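Renbridge Reuse News: quick one this month

Sofa and chair swap is back Thursday, doors at 9, Briscombe hall. We shifted 200 pieces last time and the waiting list is already longer than the parking lot. If your bringing something big, email Elfriede Lüthi first so she can save floor space. No mattresses. Please, no mattresses.

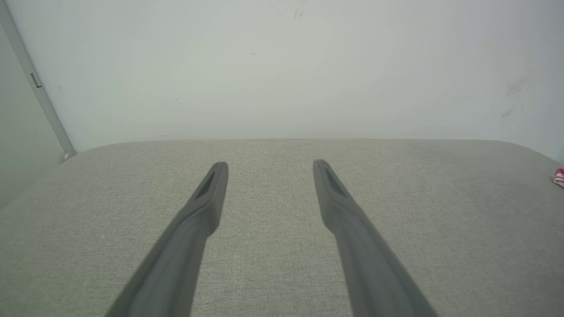
Light gray fabric, white wall.

Fabric care table is new. Ha-rang Choo will show how to lift pet hair, fix a loose seam, get candle wax out of a cushion. Bring a cushion. Not the whole couch!! Light gray covers show everything, so she's doing a separate bit on those, 2 sessions, before and after lunch. 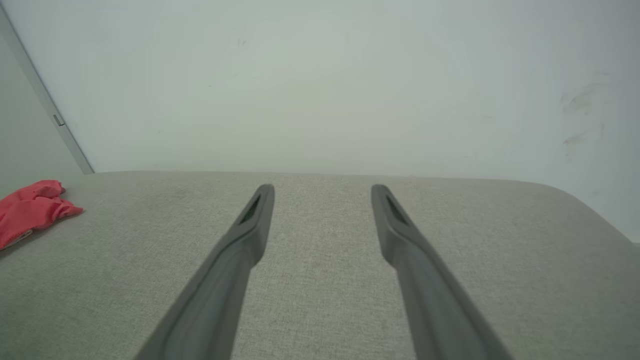 Money stuff

Raffle and bake sale made $2,608, wow. Most goes to van rental, the rest to the Hämmerli Street tool shelf. Still need drivers for the afternoon run, and somebody with a hand truck that dosen't squeak. Reply to this email if thats you.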